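FOR IMMEDIATE RELEASE

Claker opens Kioko, a simulated downtown where sidewalk robots can get lost at no cost to the public

The first set of driving examples from Drelldale, a city with excellent curbs and no parking revenue, is available to partners now

24 October 2019 – Claker, which makes navigation software for small delivery robots, today announced the release of Kioko, a collection of recorded walks through a simulated city center. Kioko is intended for teams that want to teach a machine to travel along a sidewalk, cross a street and arrive at the correct door, in that order.

The first release contains 548 walks. Each was steered from start to finish by a human operator sitting at a desk, using a game controller of the ordinary kind, and each comes with the operator's steering commands, the robot's position, the view from the robot and a plain-language note on where the operator was trying to go. Walks that went wrong are included and labeled as such. The labels are polite.

All of the walks take place in Drelldale, a simulated district built on the Skimamis rendering engine. Drelldale has crosswalks, plazas, stairwells, mailboxes, hydrants and a generous supply of awnings. It was laid out by Claker's mapping staff, who had been asked for a simple test area and returned some months later with several kinds of paving. The company has decided to be pleased about this.

Why a learning system needs to be shown a sidewalk

Claker's earlier navigation software worked from rules. A rule would say that a curb is an edge of a certain height, and the robot would stop at anything meeting that definition. This was safe, and it also meant that the robot stopped for door sills, thick mats and, during one demonstration to a prospective customer, a folded newspaper. The customer was very understanding and bought from somebody else.

The current software learns from examples. It watches how a person drives the robot through a place and works out what the person was paying attention to. The method needs far more examples than rules ever did, and it needs them to be varied, which is where things get expensive. Sending an operator and a robot to a real street corner takes a van, a permit, a charged battery and decent weather. In a good week Claker's field staff could bring back 15 usable walks. In a bad week they brought back the van.

In the simulator, the same operators can start a new walk as soon as the last one ends. The robot can be placed on any corner in Drelldale, facing any direction, including directions no sensible person would choose. A robot that has only ever been shown good starting positions tends to be helpless when it finds itself in a bad one, and Claker has come to regard the bad ones as the more useful half of the collection.

How the walks were gathered

Work began in May with a small group of operators and a list of errands. An errand is a single sentence, such as "cross at the corner and follow the building on your right" or "go past the mailbox and keep clear of the stairs." The operator reads it, drives it and marks the walk as finished, abandoned or regrettable. The third category was added at the operators' request.

There are 400 errands in the current list. Many were driven more than once by different people, and the differences turned out to be instructive. Some operators hug the wall. Some keep to the middle of the sidewalk as though leading a parade. At crosswalks a few come to a full stop and look both ways, turning the whole robot to do it, even on streets where nothing has driven past all afternoon. Claker kept every style. A learning system shown only one way of walking will conclude that there is only one, and will be rude to everyone else.

Operators were asked to drive as they would want a robot to drive near their own feet. They were also asked not to race. Compliance with the second request improved once the speed limit was moved from the handbook into the software.

Every walk was then checked by a second person, who watched it in full and confirmed that the errand and the route agreed. Where they did not, the note was rewritten to describe what had been done. Several errands that began as "go to the entrance" are now listed as "go near the entrance and think about it." These have proved surprisingly good training material for teaching a robot when to ask for help.

What partners receive

The Kioko release includes:

All 548 recorded walks, with steering commands and position at every step
The full list of 400 errands in plain English
Reviewer notes, edited for length and in two cases for language
A copy of the Drelldale map, so that partners can replay any walk or record their own
A starter model trained on the collection, which crosses streets well and turns left with more confidence than it has earned

The starter model is meant as a point of comparison. Claker does not recommend putting it on a real robot in a real town and would prefer not to be telephoned by anybody who has.

Partners who record walks of their own are invited to send them back for the next release. Contributions are reviewed by the same people and to the same standard, and contributors are credited by team. Claker plans to grow the collection to 2000 walks, with more plazas, longer routes and a greater number of errands in which the first instruction turns out to be mistaken – a situation the company believes to be common outside the simulator as well.

Known limits

Drelldale is a tidy place. Its weather is fair and its hydrants stay where they were put. A robot trained there will have gaps in its education, and the documentation that comes with Kioko lists the ones Claker has found so far. Rain is on the list. So are dogs, café chairs, wet leaves and people who step backward while talking on the phone. The company continues to gather walks on real streets for this reason and expects to do so for as long as the van holds out.

Low viewpoints are a further difficulty. A small robot sees a great deal of pavement and comparatively little of anything else, and its view of a crosswalk is mostly the nearest stripe. Paving that looks plain to a person standing up becomes a complicated subject from down there. Operators drive using the robot's view alone, with no overhead map to rescue them, so that the examples contain only decisions that could be made from what the robot had to go on. Operators have described this as fair and also as unkind.

Availability

Kioko is available to research groups and to existing Claker partners beginning today. Research use is free of charge. Commercial use requires a license, the terms of which are short and were written by someone with other things to do. Requests should state the name of the team, the kind of robot and the intended use. "To see what happens" is accepted as an intended use for research groups only.

A desktop computer with a recent graphics card is enough to replay the walks. Recording new ones also requires a game controller and some patience at corners.

Press images

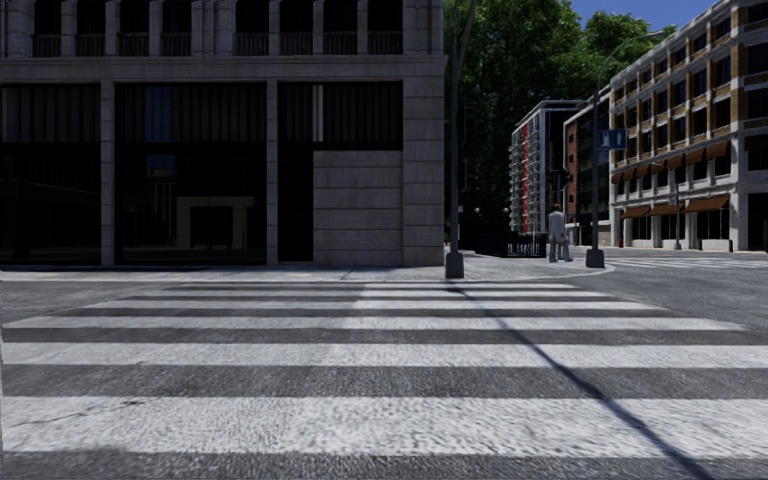
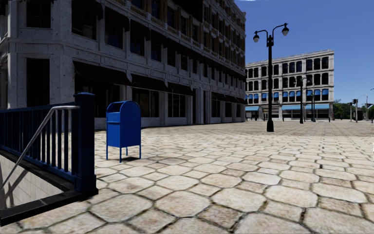
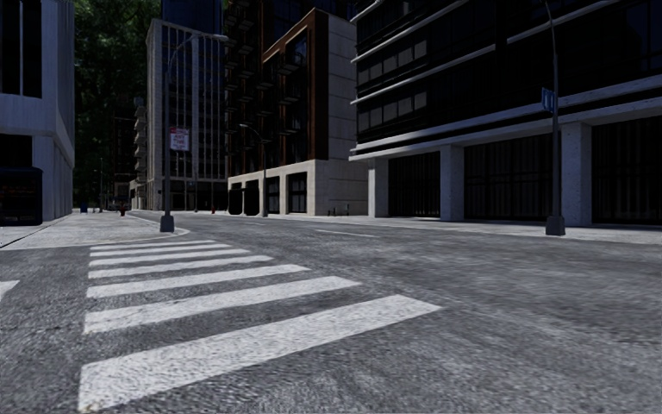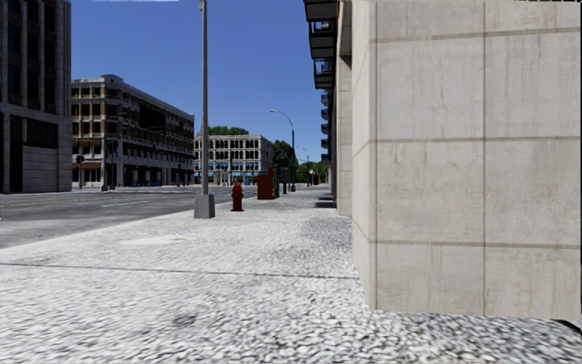

Street-level views from Drelldale, the simulated district used for Kioko. In order: a crosswalk facing a stone-clad corner building; a paved plaza with a blue mailbox beside a stairwell railing; an intersection from just above the asphalt; a sidewalk along a stone wall. Images: Claker. Free for editorial use with credit.

About Claker

Claker develops navigation software for small wheeled robots that share sidewalks with people. Its products are used on business parks, campuses and other places where a slow, courteous machine is considered an asset.

Media inquiries: Claker press office. Messages are answered on working days. Requests to drive the robot are considered individually, and applicants will be asked about racing.

###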